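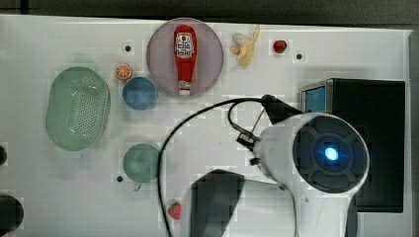
Hello again, and happy new year to everyone at Pralex! It's January 2018 already, so time to tell you where your 2,000 pounds has been going. The play kitchen boxes are well under way and I'm really pleased with them.

We planned 16 boxes and 9 are finished, packed and out with families in Pranby. The rest are waiting on cups – the supplier sent us the wrong size twice, so I've gone to Amissah instead and they've promised a delivery before the end of the month. Fingers crossed.

What goes in has changed a bit from the list in my application. The plate, the cups and the big green bowl are staying, and so are the banana, the strawberries and the orange slice. The ketchup bottle was a late addition and I nearly left it out (it takes up a lot of room in the box), but the children I've spoken to all want to squeeze it over everything, so in it goes.

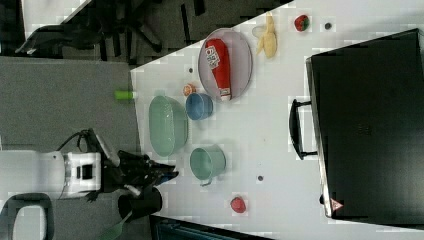 I've also dropped the idea of printed recipe cards. Dušan Ševčík, who runs the Skidetti toddler group, tried them out for us and the parents hardly looked at them. They'd much sooner make things up – banana with ketchup is a big favourite, I'm told, and somebody's grandad was served it for most of an afternoon. The card money has gone on better lids, which we badly needed after the first few split.

Small fruit is my one worry. The strawberries do wander, and more than nine have gone missing from the boxes we've had back for checking. I'm putting a couple of spares in each one from now on and I'd like to buy another bag if you're happy with that.

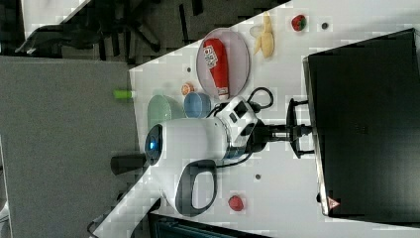 Spending is on track otherwise, and I've kept all the receipts in a folder for you. I'd hoped to be done by spring but June looks more likely now, what with the cups. Could you let me know about the extra strawberries when you get a minute? I'll order them with the next lot of plates and save us paying the postage twice.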